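Stulto pauses cloth-folding trials after gripper fault
October | By the Stulto press desk, Stavley

Well, this isn't the news I wanted to send you! We've paused folding trials on Gallardo, our laundry robot, after its gripper failed to let go of a cloth when told to. It happened twice in 186 folds. Both times the arm kept pulling until one of us hit the stop button. No one was hurt (phew).

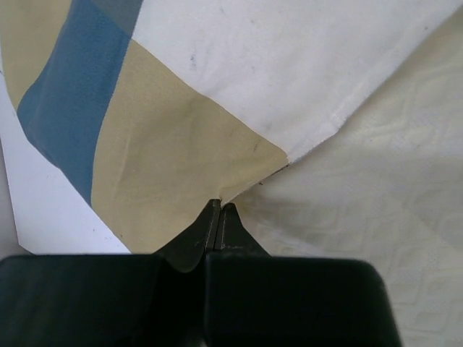 Gallardo's gripper at the edge of a tan, blue and white cloth.

I've been through the logs, and the fault looks like ours: the software marked the fingers as open before they'd moved. Prindelau, who make the fingers, are checking their side too. If you've got one of the five test units, please switch it off at the wall and leave it off until you hear from us. We'll swap the control board free of charge, and I'll write again once the fix is tested.

14 shares | 2 comments

foldyhands: Ours did this with a pillowcase. Switched off now, ta.

mabel_k: Will the new board need setting up again?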